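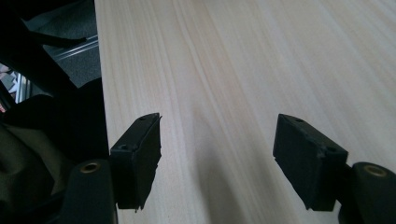

*Tiltham tabletop, pale grain running on the diagonal.*

## Tiltham tabletop: common questions

**Is the grain the same on every top?**
No. Streaks vary in color and direction from board to board. Pinkish and tan tones are normal and are not grounds for a return.

**Which finish should I use?**
Tops ship unfinished. Apply 2 thin coats of Ziliver clear oil and sand lightly between coats. Full cure takes 32 hours at room temperature.

**Can I cut the top to size?**
Yes, up to the limits on the spec sheet. Seal all cut edges the same day.

**What sizes are stocked?**
Lengths of 1,535 mm and 2,142 mm. The longer top needs the Tomari center rail.

**How do I remove a water ring?**
Sand with the grain using 240 grit, wipe off the dust, and re-oil the whole surface. Spot oiling leaves a visible patch.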